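Why Do Blue Jeans Fade?

Have you ever noticed that your oldest jeans are the softest and the palest, while your red T-shirt stays red for ages? There is a good reason for it, and it starts with a color called indigo.

Long ago, people made indigo from the leaves of certain plants. They soaked the leaves in big tubs of water, and I'm sorry to say it smelled dreadful! Today most indigo is made in factories, but it behaves the same way it always did.

Now, most dyes soak right into a thread, all the way to the middle. Indigo is a bit lazy. It mostly sits on the outside, like the peel on an apple, and the inside of the thread stays white. So dyers dip the thread again and again - my friend Athina Kyriakidis, who dyes her own yarn, once gave hers 14 dips, and her fingernails were blue until October.

Every time you kneel, climb a tree or slide down a hill on your bottom, a tiny bit of that blue peel rubs away. Washing takes off a little more, and bit by bit the white shows through.
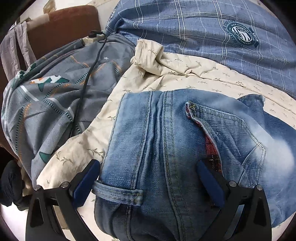

Knees usually go first, and so do the edges of pockets, where hands are always popping in and out. Some jeans are even faded at the factory, so they look old on the day you buy them.

If you have an old pair at home, ask a grown-up whether you may look inside a leg. Is it lighter or darker than the outside?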